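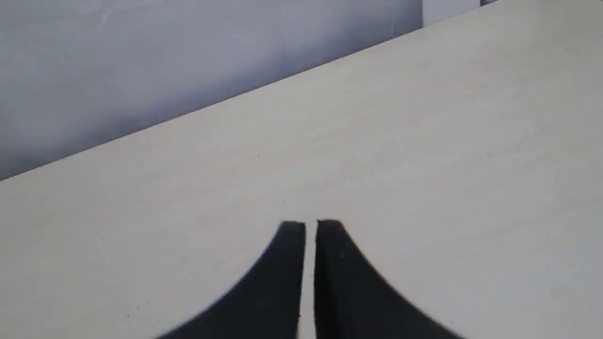
Murnex Parish Sermon Corpus
Data card, release 2

Summary

The Murnex Parish Sermon Corpus contains 2347 sermon transcripts and the Scripture references cited in them. The sermons were preached in English and Spanish at congregations in the Priddale and Hinojosa districts. The corpus was prepared for the study of preaching, religious language and the use of Scripture in congregational life. It is maintained by the Kindby Library of Pastoral Studies.

Contents

sermons.csv: one row per sermon, with an identifier, language, district, season of the church year, and main text
transcripts/: plain text files in UTF-8, one per sermon
references.csv: 3791 Scripture references, each linked to a sermon identifier
topics.csv: topic labels assigned by readers
CHANGES.txt: corrections made between releases

Identifiers from release 1 have been kept. Where a sermon was withdrawn at the request of the preacher, its identifier is retired and will not be used again.

Source of the material

Congregations submitted recordings or typed manuscripts. Recordings were transcribed by hand. Manuscripts were accepted as written, including notes the preacher may not have read aloud, and are marked "ms" in the source column. Users comparing spoken and written style should separate the two groups before beginning any analysis.

Announcements, prayers for named persons and the reading of banns were removed. Personal names of members were replaced with the tag NAME. Names of biblical figures and saints were left in place.

Scripture references

A reference was recorded when the preacher named a book, or quoted a verse closely enough for a reader to identify it. General allusions ("as the prophet tells us") were not recorded. References are given in the form book, chapter, verse. A passage read aloud before the sermon is entered in the main text column and does not appear again in references.csv unless the preacher returned to it.

Numbering of the Psalms follows the Hebrew order throughout. Some Spanish manuscripts used the Greek order, and these were converted. The original numbering is preserved in the transcript.

Topic labels

The list has 40 topics, among them forgiveness, hospitality, fasting, grief, marriage, Sabbath rest and care of the poor. Each sermon carries one to three labels. Two readers worked separately on a set of 236 sermons, and their differences were settled in discussion with the editor. The remaining sermons were labeled by a single reader. Labels in the second group should be treated as a finding aid.

Known limitations

Advent and Lent are heavily represented, as many congregations kept recordings only for those seasons. Funeral sermons are absent by policy. Hinojosa contributed most of the Spanish material, so language and district cannot easily be studied apart from one another. Several transcripts contain gaps marked [unclear], chiefly in older recordings.

The corpus does not represent the teaching of any denomination, and the presence of a sermon does not imply endorsement by the Library.

Permitted use

The corpus may be used for research, teaching and private study. Transcripts may be quoted with the sermon identifier. Republication of a complete sermon requires the written consent of the preacher, which the Library will request on the user's behalf. Attempts to identify members whose names were removed are not permitted.

Citation

Villaseñor, Crescencio, and Wenceslao Serrano, editors. Murnex Parish Sermon Corpus, release 2. Kindby Library of Pastoral Studies, Apr 3, 2025.

Corrections

Errors in transcripts or references should be reported to the editors in writing, with the sermon identifier and the line concerned. Corrections to Spanish transcripts are reviewed by Wenceslao Serrano. Accepted corrections are entered in CHANGES.txt and appear in the next release.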